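# Visit to the Brirura workshop, Medthorpe

I went to Medthorpe in June to see how Brirura builds the software behind its handheld gripper work. Poonam Solanki, who looks after the tracking and planning code, showed me through most of it. The visit started at 10 and ran past lunch.

The first stop was calibration. Each gripper's pose comes from its own camera, and the square markers give a second opinion. Solanki's team used to align the two by hand after every session. Now a tool called Kirnier does it, and it flags any recording where the two estimates drift apart by more than 4 millimeters. She said most flags come down to clock offset - the cameras start at slightly different times, and the error only shows when the hands move fast.
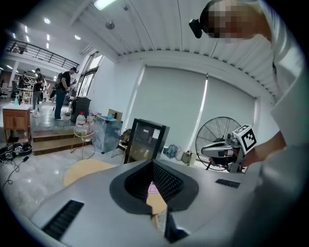
The next part was replay. A recording is loaded into the planner and checked against the arm it's meant for, with joint limits and speed limits applied. People reach in ways the arm can't follow, so a share of every batch gets thrown out. Out of some 200 recordings in the batch I saw on the monitor, the planner had rejected more than I expected, mainly for wrist angles. Solanki would like to warn the operator during recording, but the check is too slow for that at present.

We spent less time on Cowie, the labeling tool. It splits a long recording into steps by watching when the fingers open and close. It works well for picking and placing. For folding cloth it puts the cuts in odd places, and two people still go over those by hand.

I asked about releasing Kirnier outside the company. There is no plan yet - the file format changed twice this spring and they want it settled first. I have asked for a copy of the format notes and will add them to our shared folder when they arrive.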